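Packing helper wanted, part-time, start in November

Useo is a small company in Womcombe. We sell tubes, rolls and other long containers to shops and schools. We are looking for two people to help us in the packing room until the end of the season, with possibility to stay longer.

You will take the cylinders one by one, check the surface for dents and marks, and prepare them for shipping. Many of our pieces are pale blue and matte, so small faults are not easy to notice. Good eyes and patience are more important to us than speed. 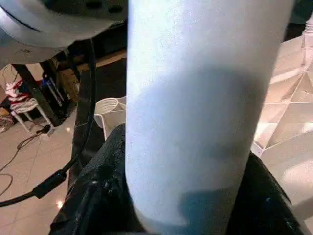

What we ask from you

You can stand for most of a shift and lift boxes up to 50 pounds. You can read a packing list in English. Experience in a warehouse is welcome, but we will teach you. Please do not wear rings at work, as they scratch the pieces.

What we offer

Two shifts are possible, morning or afternoon. Training is paid from the first hour. In the busy weeks we ship nearly 4000 pieces, and extra hours are then available for those who wish them.
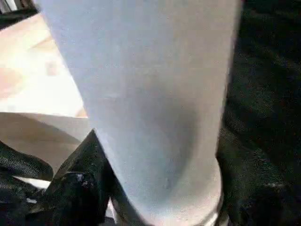 Pale cylinder with its white rim at one end.

To apply, write a short letter to Algirdas Sepp at the Useo office and tell us which shift you prefer. Questions about the work itself can be asked to Byung-chul Son, who leads the packing room.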